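Sign-ups are open for the parish Bible bee, and I am way too excited

2023-11-09

Okay, so we opened registration for the Figueroa Bible Bee last night and I've barely put my phone down since! We already have 631 kids signed up, from 20 parishes, and Mirta Saavedra tells me two more are still sending in their lists. (Mirta, go to bed.)

If you missed it last year, the kids get a study booklet, work through it with their Sunday school class, and then play a round against another parish. This year it's all Luke and Acts, plus a short section on the Psalms that Omar Tarawneh wrote and tested on his own fourth graders. They asked for harder questions, so he gave them harder questions.

The finals are in June at the Grullach hall, same as before, and the winning class gets the big brass bell to keep for a year. Telma Ulloa is running the junior division again. Uriel Garrido has the seniors, and he'd love a few more people who can read out loud without rushing.

We've raised $3771 toward booklets and need $4000, so we're nearly there! If your parish wants in, talk to your Sunday school teacher or catch me after the late service. I'm usually by the coffee, and I've got spare forms in my bag.

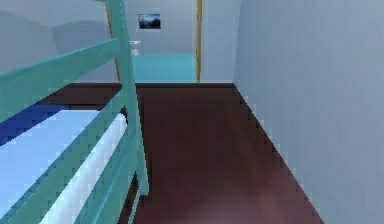
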